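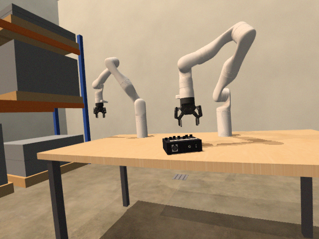 밝은 색 목재 탁자와 흰색 로봇 팔 두 대. 컴퓨터 그래픽.

다시 손보아 쓰는 탁자
공공 열람실의 목재 가구와 유지 관리

공공 열람실의 가구는 오랫동안 소모품으로 취급되어 왔다. 상판에 흠집이 늘고 모서리가 닳으면 일괄 폐기한 뒤 같은 규격의 새 제품을 들이는 방식이 관행이었다. 최근 이 관행을 재검토하는 기관이 늘고 있다. 예산 문제도 있으나, 이용자가 오래된 탁자에 보이는 애착이 운영 방침에 반영되기 시작한 점이 크다.

미라리(Mirari) 열람관은 7월부터 본관의 목재 탁자를 차례로 보수하고 있다. 대상은 모두 200점에 가깝다. 사업을 총괄하는 넬리 누르미 시설부장은 교체 견적과 보수 견적을 나란히 검토한 끝에 보수를 택하였다. 개관 당시의 탁자는 상판이 두꺼워 여러 차례 연마할 여유가 있었고, 다리와 가로대의 결합도 대체로 견고하였다.

작업은 폐관 후에 진행된다. 먼저 상판의 묵은 왁스를 걷어 내고, 결 방향을 따라 거친 연마지에서 고운 연마지로 옮겨 가며 표면을 고른다. 결을 가로질러 연마하면 마감 후에도 긁힌 자국이 남으므로 기계 연마는 초벌에 한정한다. 마감재는 식물성 오일이며, 두 차례 도포하고 그 사이에 하룻밤을 둔다. 도포 후 20분이 지나면 남은 오일을 마른 천으로 닦아 낸다.

보수를 맡은 공방 휘뵈넨(Hyvönen)의 오스카리 펠코넨 대표는 얼룩을 모두 지우려는 요구를 경계한다. 그는 “잉크 자국 하나를 없애려고 상판 전체를 깎으면 다음 보수의 기회가 그만큼 줄어든다”고 설명하였다. 열람관도 이 의견을 받아들여, 필기에 지장이 없는 자국은 남긴다는 기준을 세웠다.
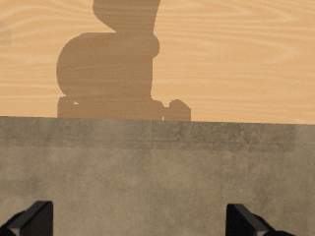 결의 형태 또한 배치에 영향을 주었다. 활 모양으로 넓게 휘어지는 결은 시선을 끌기 쉬워 창가의 개인석에 두었고, 곧은 결의 상판은 여럿이 함께 쓰는 긴 탁자에 배정하였다. 이용자 면담을 담당한 에텔카 구야시 연구원에 따르면, 장기 이용자 가운데에는 좌석 번호보다 상판의 무늬로 자기 자리를 기억하는 이들이 적지 않았다.

바닥과의 관계도 검토 대상이었다. 석재 바닥은 물청소가 잦아 탁자 다리 끝에 습기가 오르기 쉽다. 열람관은 다리 밑에 얇은 받침을 덧대고, 청소 후 환기 시간을 별도로 정하였다. 난방기와 맞닿아 있던 탁자 11점은 위치를 옮겼다.

반론도 있다. 디마스 나이르 건축사는 목재의 보존에 치중한 나머지 탁자 높이와 휠체어 접근성에 관한 논의가 늦어졌다고 지적한다. 열람관은 이를 수용하여 일부 탁자의 가로대를 옮기고 다리를 연장하는 방안을 설계 중이다. 연장부에는 기존 목재와 구별되는 색을 써서 후대의 보수 담당자가 원형을 파악할 수 있도록 할 방침이다.

보수를 마친 탁자에는 작업 내용과 마감재를 적은 작은 기록표가 상판 아래에 부착된다. 기록표의 사본은 본관 2층 자료실에서 열람할 수 있다.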